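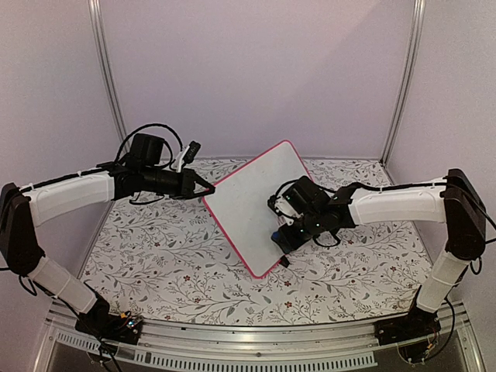

Ticket 2651
Opened: July 9, 2022
Customer: Dzintra Baranauskienė
Product: Minau board, white with pink edge, large
Purchased from: Givero online store
Category: Use / stability
Status: Closed

Customer message

The board slides around on my table cover. The cover has a floral pattern and stays on the table all the time, I don't want to take it off. If I put the board down straight it is on an angle a few minutes later, and if I lean on one corner the opposite corner lifts a bit. It didn't do this in the first weeks. I bought it in April. I have the receipt if you need it. I would like to know if it is faulty or if I should be doing something different. The white side is fine, no complaints about that, it wipes clean.

Support reply

Thanks for getting in touch, Dzintra. Could you please check the following and let us know:

Does the board slide on the bare table as well, or only on the cover?
Does it rock when it is placed on a hard flat surface, such as a kitchen bench or a tiled floor?
Has the edge trim come loose anywhere, particularly at the rounded corners?
Has anything been used on the back of the board (polish, spray cleaner, adhesive)?

Please don't pull at the trim while checking. Run a fingernail along the join.

Customer message

Bare table: hardly moves. On the cover: moves.
Kitchen bench: rocks slightly, one corner, I can get a bank card under it but not two.
Trim: tight on three corners. On the fourth there is a small gap on the underside, can't see it from the top.
Back: I have been wiping it with the Rurkex spray, same as I use for the table cover.

Support reply

Those look like two separate problems.

The sliding is most likely from the spray. Rurkex leaves a slight film, and with it on both the cover and the back of the board there is very little grip left. Please wash the back with warm water and a drop of dish soap, rinse with a clean cloth and dry it. Do the same for the cover if it can be wiped down. Leave both overnight before trying again.

The rocking may be the trim or the board itself. To find out, lay the board face down on a towel on the floor, put a few heavy books in the middle and leave it for two days. Keep it out of the sun and away from heaters. Then repeat the bench test with the bank card.

Customer message

Washed the back twice, the first cloth came away greasy. Wiped the cover down too. Much better on the cover now. It still turns if I push hard at one end but it stays put for ordinary use.

Books for two days, used the Voß atlases as they are the heaviest I've got. Card no longer goes under. The gap in the trim is the same as before.

Support reply

Good, then the board was slightly bowed and has settled. We suggest storing it flat. Standing it on one edge against a wall for long periods will bring the bow back.

For the trim, we are sending a set of 4 grip pads and a replacement corner piece. Put one pad on the back near each corner, about a thumb's width in from the pink edge. The corner piece clips over the old one. If the gap gets longer before the parts arrive, stop using that end and let us know.

Customer message

Parts came. Pads are on, corner piece went on after a bit of a fight. No sliding on the cover at all now. You can close this.

Agent notes

Resolved with cleaning, flattening and parts. No return needed. Spray residue to be added to the care page under "Board moves on table cover", currently it only mentions dust. Warranty on the trim still applies, customer advised by email.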